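Visit report: Grendilbridge athletics ground, March

We went to Grendilbridge to see how a municipal sports ground has changed its working day since part of the routine track work was handed to a mobile robot. The ground is used by two clubs and several schools, and the grounds crew there has been working with the Lonura, a wheeled inspection unit built by Dumitrescu, through one full winter. Our group runs similar sites and wanted to hear from the crew before talking to the supplier.

The visit started at 8 a.m. with coffee in the equipment room and a short safety talk. After that we went out to the track. 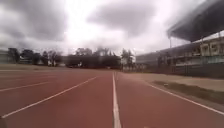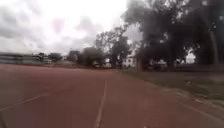 The running track at Grendilbridge under heavy cloud.

The Lonura's job is inspection. It drives the lanes at walking pace, follows the white lines, and records the state of the surface and the paint. It does not sweep, repair or paint anything. When it finds a place that differs from its earlier runs, it adds an entry to a list, and someone from the crew goes out to look. The crew insisted on that last step when the system was brought in, and it is written into their working instructions.

Before the robot came, two people walked the track every morning with a clipboard. The walk was done in all weather and the notes were kept in binders, which we were shown. Some pages are very good. Others say only "OK". The crew agreed that the quality depended on who was on shift and how cold it was.

Over the winter the system made 1,654 entries. The crew lead told us that most of them were leaves, grit or wet patches, and that the first month was tiring for this reason. Every entry had to be opened and closed by hand, and people felt they had swapped a walk for a screen. Dumitrescu later changed the settings so that entries of the same type in the same lane are grouped together. That helped a lot. In the end 19 places went on the repair plan, and the crew thinks a few of those would have waited until summer under the old system.

No jobs were cut. The morning hours now go to drainage, hedges and the throwing areas, which had been behind for years. One of the older groundsmen said his knees were glad of it. He also said he misses the walk, as it was the time when he noticed things outside the lanes — a loose gutter, a gate left open. The robot does not report on any of that. The crew has therefore kept a full walk on foot once a week, and we thought this was sensible.

Training was less even. Two people took the full course at the supplier's site in Bornen, and the rest learned from them. When both were off sick in the same week, the robot stayed in its shed. The crew has asked for a second course and is waiting for an answer on the cost.

We also asked about the club members. Runners have right of way at all times. The robot stops when a person comes within a set distance and waits until the lane is clear, so on busy evenings it gets very little done. Runs are now planned for early morning.

Points we took home for our own sites:

Agree on who closes the entries, and how much time they get for it, before the first run.

Train at least four people.

Keep a walk on foot.

Measure the shed door. Grendilbridge had to widen theirs.

Lunch was in the clubhouse, followed by an hour of questions with the crew. The slides and a blank copy of their checklist are available from our office on request. A return visit is planned after the resurfacing of the 100 meter straight.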